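Keeping a two-arm cell happy

My cables used to snag every single week, and it was my own fault for pulling them tight! Now I leave a good loop at each wrist, swing both arms through their full reach by hand (power off, please), and only then tie anything down.

Screws next. Mine get a quarter-turn check every 29 hours of running, starting at the base joints and working up to the grippers.

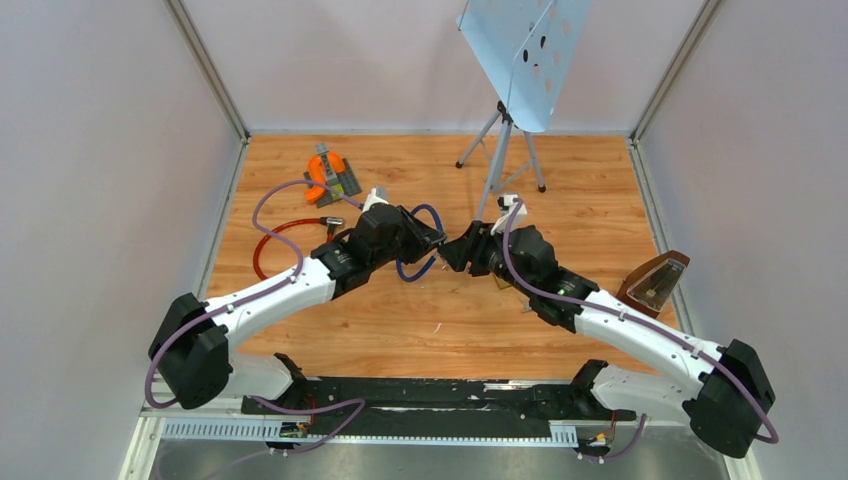
Oh, and vacuum the cable tray in March, even if it looks fine. Nnamdi swears by a soft paintbrush for the slots, and I've come around to it.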